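Robot Teaching by Demonstration -- Notes for Session 4

Welcome back, and thank you to everyone who stayed behind last week to finish the Wornitz reading, which I know is heavy going in places.

We have met two ways of showing an arm what we want. In the first you take hold of it and move it through the job yourself, while the joints record where they have been. In the second, which is what we use at Tivovholm, you sit at the Pirolik desk and drive the arm remotely with the hand controller. Guiding by hand feels lovely and natural, but your own body gets into the camera views, and you do tire after an hour or so.

The Yilma set has 1,141 demonstrations in it, all driven remotely in simulation, and each of you will add 12 of your own. The task is a plain one: pick up the drinks cans and put them in the basket, one after another. Please go slowly near the rim -- a hurried release teaches the arm to be hurried too.
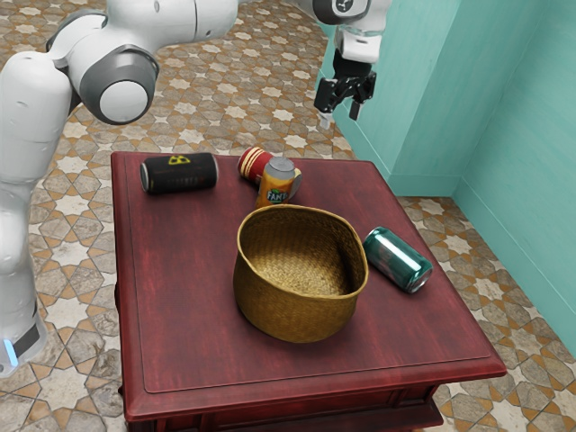
Cans lying down want a different approach from cans standing up. Turn the wrist so that the fingers close across the can and not along it, and do this while you are still well above the table. If you fumble a grasp, carry on and recover calmly. A good recovery is worth keeping, and I would far sooner have it than a perfect run that took you 38 attempts.

Save each run before you reset the table. Read chapter 3 for next time, and bring your notes on drift.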